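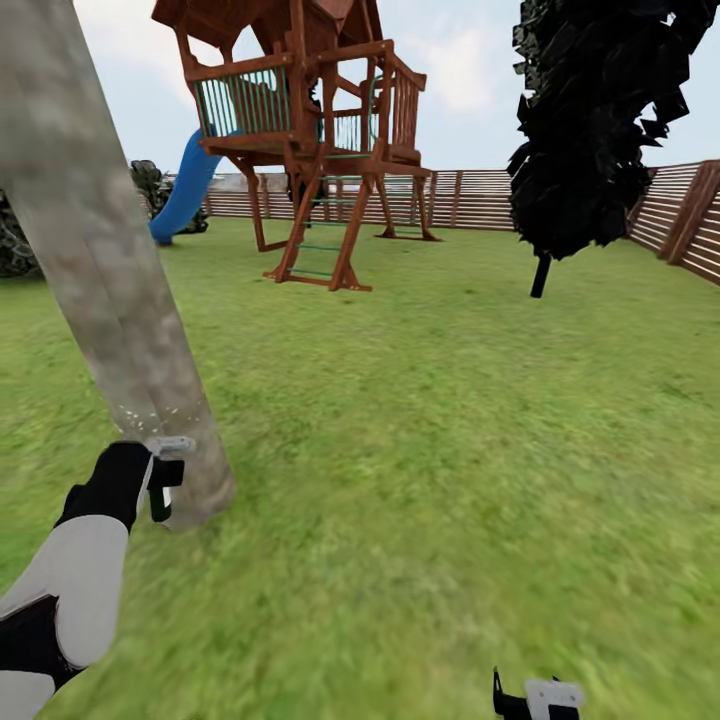
Starting Over: Notes for Session 4
Recovery, Purpose and the Story You Tell About It
Instructor: Maureen Mapplebeck

Reading before class: the Costello chapter in your packet, and the two short pieces by Keith Tapley stapled behind it. If your packet has no staple, you have the early printing and are missing a page. Ask me for it.

1. Where we left off

Last session ended with an argument about whether people "find" purpose after a serious setback or make it up later and backdate it. Malcolm Hebden said it hardly matters which. Half the room disagreed with him, loudly, and then we ran out of time. I would like to pick that up.

Recall the term we borrowed from Niamh Costello: the hinge. A hinge is the event a person points to when asked how they came to be living the way they do now. It might be a layoff, a diagnosis, a divorce or a bad fall on a wet step. Costello's point is that the hinge gets chosen, usually years afterward. On the day itself it is mostly paperwork.

2. The tidy version

Anybody who has sat through a motivational talk knows the shape. Life was fine, life fell apart, there was a low point (often on a bathroom floor), a decision was made, and now there is a book for sale at the back of the room. I don't say this to be mean. The shape is old and it works on me every time.

The trouble comes when people in the middle of a bad stretch measure themselves against it. Tapley interviewed former employees of the Dundico plant after it closed, and what bothered many of them was that they were waiting for the decision to arrive. They had the falling-apart part down cold. They kept expecting to wake up resolved, and they kept waking up at 6 a.m. for a shift that no longer existed.

Terms to know:
Hinge - the event picked out later as the turning point.
Flat stretch - Tapley's name for the long period in which nothing seems to be changing. Talks skip it. It can take up most of the calendar.
Borrowed goal - something you work toward on somebody else's say-so until you have one of your own. A physical therapist's chart is a borrowed goal. So is your sister's opinion about your apartment.

3. Case: Phyllis Mottram

Mottram drove a delivery route for Drummond until a back injury took her off the road. She speaks now to groups of injured workers, and she was kind enough to let us use her notes along with her first-year journal.

Compare the two. In the talk, the turning point is a conversation with a nurse, who tells her she can be angry or she can be busy. It gets a laugh and then a hush. In the journal, the nurse takes up one line, squeezed in after a complaint about the soup. What fills the pages is a list of things she managed that day, kept in a column down the side: stairs, mailbox, phone call to the insurance people, stairs again. She did not think the list meant anything. She told me she kept it mainly to prove to her husband that she was not watching television.

Is the talk dishonest? Come ready to defend an answer. "Sort of" will be accepted only with supporting evidence.

4. What seems to help during the flat stretch

From Tapley, with my own grumbling added:

Keeping a record of small things, in whatever form you can stand. Gratitude journals are fine if you are that kind of person. Mottram's column of chores did the same work and never once mentioned a sunset.

Contact with people who knew you before. Tapley found his interviewees avoided old coworkers for fear of being asked how they were doing. The ones who went anyway were asked about baseball.

A place to be at a set hour. The Bridar evening classes come up again and again in the interviews, and very few people could recall what they had studied. One man thought it might have been upholstery.

Holding off on the big announcement. Telling everyone you are a changed person by March gives you a deadline, and you have enough of those.

5. A caution about gratitude

"It was the best thing that ever happened to me" is a sentence people are allowed to say about their own hinge. It should not be said to them about it. Costello is very good on this (see her section on visitors). If you work with clients, or have relatives, please read it twice.

6. For next time

Write 2 pages on a hinge of your own, a small one. I mean it about small. Last term I got three near-death experiences and a house fire, and I did not sleep well.

Write page one as you would tell it to a room. Write page two as you would have put it down that same night, tired, with no idea what came after. Keep the soup in.

Bring both pages, printed. The printer by the stairs is out of toner again.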